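Ragnvald Öberg
November · 9 posts

1/ OK, packing thread. A few of you asked how I box up things that break (lamps, lenses, my grandmother's ugly little clock), so I'm writing it all down once and then you can just bug me with the leftover questions.
147 likes · 9 replies

2/ Start with the table. I throw a green cloth over mine and put binder clips on the edges and corners so it stays put. Regular office clips, the silver kind! I used tape for years and spent every evening picking sticky bits off the fabric.

3/ Where the box goes, I like a board. Cloth gives a little when you lean on it, and a heavy carton will drag the whole thing sideways – plain sheet of wood, done. Mine is left over from a shelf I never built in the Aasen apartment.

4/ Foam next. Buy the inserts with the compartments already cut if you can stand the price. I got a stack of them from Zanum and I'm still working through it. Cutting your own with a bread knife is possible, I've done it, you will find crumbs in your socks until spring.
Shared 9 times

5/ Small box inside the big box, always. I will argue with anyone about this one (I have, at length, with the guy at the Rakus counter).
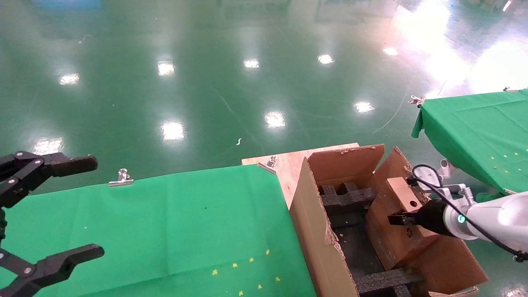 Cardboard carton with its flaps folded open, in both of these. The black foam and the smaller brown box are easiest to see in the first one.
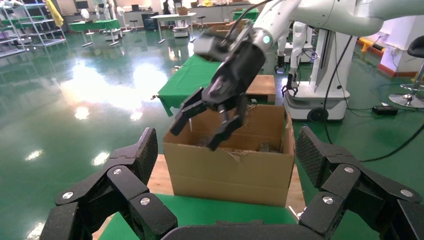 6/ FLAPS
Fold them all the way out before you put anything in. I know it takes up more room. But you want both hands free and you want to see down to the bottom, and a flap that keeps flopping back on your wrist is how I lost a very nice glass shade. If an edge is ragged, keep the box anyway and just use more tape on that side.

7/ Crumbs! Old foam sheds and the bits settle right where the nice thing is supposed to sit. Tip the insert over a trash can and give it a smack, or run a dry paintbrush through the compartments. The paintbrush is better – I keep a cheap one in the drawer with the tape.

8/ Then the shake test. Close it up, no tape yet, pick it up and tilt it gently. If something slides, open it and stuff the gap with paper. Almost 200 boxes in and I still skip this when I'm tired, and I'm sorry every single time.

9/ Label two sides and the top. Write what's in it AND which room it goes to, because "misc" is going to mean nothing to you in three weeks. My last move had a box that said "good stuff" and I opened it hoping for the coffee maker. Extension cords.
Replies are open, ask me about mirrors if you want a long answer.

854 likes · 147 shares · Show replies

More from Ragnvald Öberg
Which tape is worth the money
Astamum shelf, six months later
Everything I keep in the tape drawer
How to pack plates standing up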